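Sealing terrazzo before grouting, worth it or a sales pitch?

trordale_tiler
Posted 7 February 2023
Supplier in Cludbridge wants me to put a "pre-grout barrier" on cement terrazzo tiles. 28 a bottle and he says I need 3. Has anyone here skipped it and regretted it?

Sabatier
I'd skip it. Pre-sealed tiles don't need it and he should know that. Ask him for the data sheet and watch how long it takes.

grout_haze
Disagree. Mine were sold as pre-sealed and the dark grout went right into the chips. Spent 13 evenings scrubbing.

Sabatier
Then they weren't sealed, or you left the grout on too long. One bathroom isn't proof of much.

grout_haze
It was a kitchen, and I wiped as I went.

trordale_tiler
Water drop test on a spare: dark spot after a few minutes. So "factory sealed" on the box means what exactly?

Sabatier
Means somebody printed it on the box. OK, with that result I'd put one coat on. One, and try it on an offcut first. Still not buying 3 bottles for a floor that size.

cekthorpe_dad
I don't trust any of these coatings past the first winter. Speckled beige and brown hides most stains anyway. Plain white baseboard looks fine with it too, no need for the matching skirting they push. 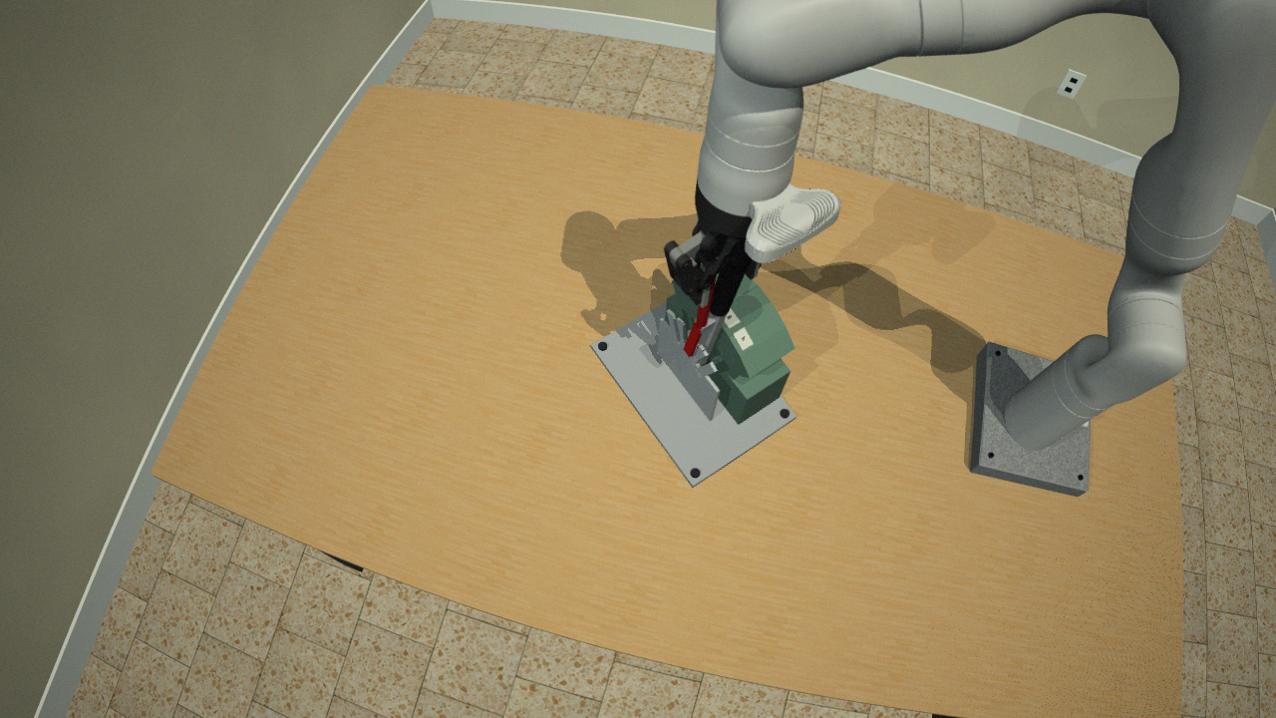
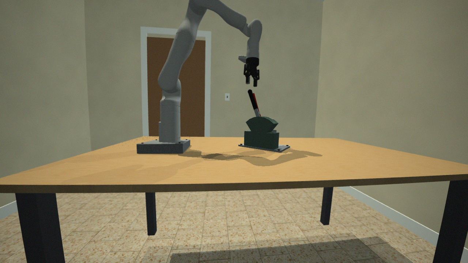
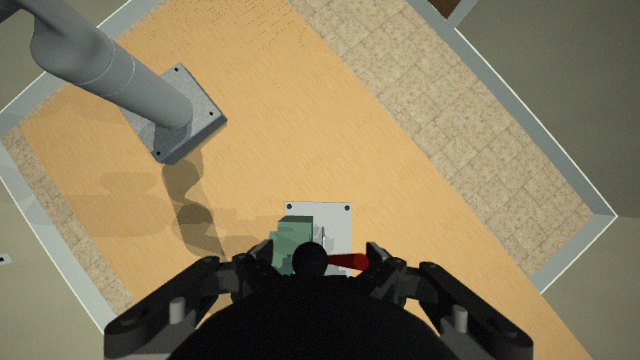
Melina Lambrakis
Hiding a stain and not having one are different things, and you'll see it when you sell. I sealed mine in November and would do it again, but I bought the cheap stuff.

trordale_tiler
Which cheap stuff?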